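Tukasthorpe Allotment and Drainage Association
Minutes of the general meeting, Nov 21, 2018

Present: 14 members. Apologies from Pimside plot holders.
Chair: Rostyslav Tkachenko

1. Minutes of the last meeting
Accepted with one correction. Under item 4, "north sluice" should read "north culvert".

2. Culvert and main ditch
The culvert under the Pimside track is silted to half its depth. Rodding from the downstream end cleared the first length only. The remaining obstruction is thought to be root growth at the second joint. Hrytsenko have quoted £800 for jetting and a camera survey, excluding any repair to the joint. Zutness declined to quote for the survey alone.
Agreed: accept the Hrytsenko quote, work to be done in January if ground conditions allow access for the tanker.
Action: RT to confirm in writing.

3. Water supply
The stop valve by the lower gate passes water when closed. Supply to be isolated at the meter until the valve is replaced. Standpipes to be drained down and left open — plot holders should not close them again before spring.

4. Ditch levels
Gauge board at plot 2 is unreadable below the lower bracket. Replacement board to be fixed to the same post, with zero at the culvert invert. Readings to be entered in the shed book as before, in centimetres.

5. Rents
No change. Two plots remain unlet on the lower side. Letting deferred until the ditch has been cleared and the standing water has gone down.

6. Any other business
Bonfires: the existing rule stands. Request for a second skip not supported.
Tea money is now payable in the tin by the urn.

Next meeting: January, date to be posted on the gate.

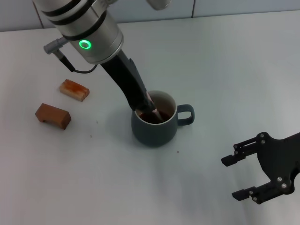
Tea or coffee, with a utensil in the mug.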